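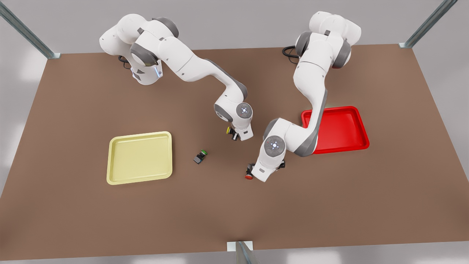
Skoneo's answer came in at 7:40: the cartridge is fine, you are reading dissolved carbon dioxide, let the sample stop touching air and measure again.

January, rinse water, continued from previous page.

I don't think CO2 covers it. Water left open to the room picks up enough to read close to 1 uS/cm. We are at 14 at the sink tap and the glassware is spotting again. Still, the point about open beakers is fair, and the earlier readings in this book were all taken in open beakers. Repeated them today in line with the flow cell.

Layout as it stands, for anyone who has not traced it: mains, sediment filter, carbon block, mixed-bed cartridge (Akeck), short run of tubing to the Landeg holding tank, recirculation pump, sink tap. The return from the tap tees back into the top of the tank.

Flow cell readings, probe rinsed and left in the stream until stable, temperature compensation on:

Mains: 400 uS/cm
After carbon: same as mains within what the meter can resolve
Cartridge outlet, running: 0.3
Cartridge outlet, first draw of the morning: 2.1, falls to 0.3 within a minute
Tank outlet: 11
Sink tap: 14

So the resin is doing its job and the problem is downstream of it. Skoneo right on the first half, at least. The first-draw number is normal for a bed that has sat overnight. I would like a divert to drain for the first minute but that is a separate job.

Checked the meter before believing any of this. The low standard we have is 84 and it read 83.6, which is good enough at that end but says little about the bottom of the range. Opened the 1413 standard as well and got 1409. Cell constant unchanged. The 84 bottle has been open for too long and should be replaced; low standards drift once opened. Label it with the month this time.

Where is it coming from? Candidates in the order I looked at them.

Tank vent. The vent filter is the plain dust type, with no CO2 trap. Contributes something, cannot contribute 11.

Carryover from cleaning. The tank was washed with citric acid in the autumn. Going by the log it was rinsed once, drained and put back in service. One rinse is thin for a tank with a flat bottom and an outlet that sits above it. There is always a heel. Drained the tank through the outlet today, then tipped it and caught what was left: 700 mL. That heel read 96 uS/cm. Its pH was 4.4 on the strip, for whatever a strip is worth in water like this.

Dead leg. The capped branch behind the sink, left from when the second tap was removed, is still full and still connected. Opened it over a bucket. Read 38, slight smell. This would explain the difference between tank and tap better than anything in the pump does.

Did the following before lunch:
Rinsed tank with cartridge water, tipped out, repeated until the tipped-out heel read under 1.
Cut the dead leg back to the tee and fitted a plug.
Flushed the return line to drain.
Refilled.

Readings at 14:20, after one hour of recirculation: tank outlet 1.2, tap 1.3. At 16:00: 1.4 at both. The slow rise fits CO2 through the vent and I will stop there for today.

Spotting test. Six watch glasses, washed the usual way, final rinse at the tap, air dried on edge. Faint ring on one, clean on the rest. Not a strong result. Last week's set had rings on every glass. The remaining ring may be detergent, so the next set gets a second intermediate rinse and no other change.

Cartridge life, while I am here. Rated for 3000 L at a feed hardness below ours. The totalizer has not been reset since the swap, so the remaining life is a guess. Reset it at the next change and write the feed conductivity beside it.

To do: new 84 standard. CO2 trap for the vent (Drasetti lists one, check the thread before ordering). Read tap cold at start of day for the rest of the month, in line, no beakers. Send Skoneo the table above and ask whether the tank can be had with a bottom drain.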